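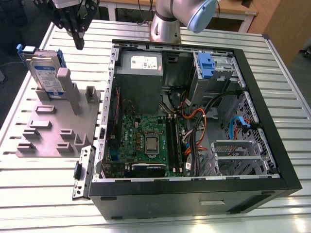 My old Dell with the side off

Getting the hard drive out of an old Dell tower – do I pull or squeeze?
Posted by mossybank, Fri 7 August

Hello all, first post so be gentle! I've got an old black Dell tower that has been under the stairs since we moved to Ulbridge, and I want to get the drive out of it before the rest goes to the recycling centre. There are years of photos on it (nearly all the ones from before we had decent phones) and I'd like to copy them over to my laptop if the thing still works.

I've got as far as laying it on its side and taking the panel off, which I was quite proud of. I can see the bright blue plastic bit at the drive cage and I'm guessing that's what holds the drive. But I've given it a bit of a tug and it doesn't want to budge, and I'm scared of snapping it. I was expecting screws! There's also a great fat bunch of wires coming off the power supply and I don't know which of them I'm meant to unplug and which I should leave well alone.

So: is there a knack to the blue plastic, and do I have to take the leads off first? And once it's out, what do I need to plug it into a laptop? The man in the Slanina shop wanted 49 pounds to do the whole job, and that seemed a lot for an old computer I'm getting rid of. 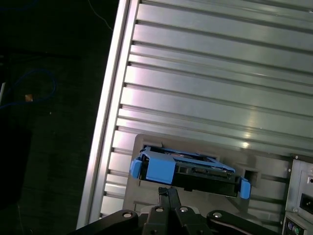 Oh, and one more thing I forgot. If the drive comes out in its blue holder, do I have to take it out of that as well, or can I leave it in while I copy the pictures? I don't mind either way, I just don't want to be poking at it with a screwdriver if there's no need.

gatepost22

Leads first, always. I did two of these last November for my sister and her neighbour, and the first one I pulled with the cable still on, which bent the plug and gave me a nasty ten minutes. Switch it off at the wall, take the mains lead out of the back, and touch a bare metal part of the case before you go in with your fingers.

The drive will have two leads if it's the SATA sort. One is thin and flat for the data and the other is a wider one for power. Hold each by its plug and ease it straight out. Some have a little metal clip you press while you pull. You can leave all the other wires where they are, you're not going to use them again anyway.

Then the blue plastic. On the ones I did you squeezed the two sides towards each other and the whole holder slid out with the drive in it. Yours may be a slightly different model, so have a good look for tabs before you put any force on it. If it moves a bit and stops, push it back in and try again with both sides squeezed evenly – mine were stiff from sitting for so long.

For the laptop you want a SATA to USB lead with its own power plug. Get the powered kind! A full-size desktop drive won't run off the USB socket alone. Mine is a Plandari one and it cost me 22 pounds. 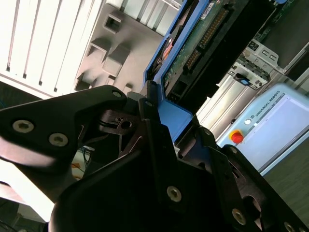
tinsel_and_tea – Can I add to that, leave it in the blue holder if your lead will reach the sockets. I took mine out because I thought I had to, and it was a waste of an evening. It only needs to come off if the plug on your adapter is too chunky to get past the plastic. Put the drive flat on a folded newspaper or a wooden board while it's copying and don't pick it up while it's spinning. I had over 1000 photos on mine and left it going while I cooked tea.

wadell_bob

just take it to a shop, 49 quid isn't that bad. or smash it with a hammer if you dont want anyone getting your bank stuff

mossybank

Thank you gatepost and tinsel, I'll have a go at the weekend with the leads off. Bob, I would quite like the photos first! Does anyone know if the recycling people in Ulbridge mind taking a tower with the drive missing?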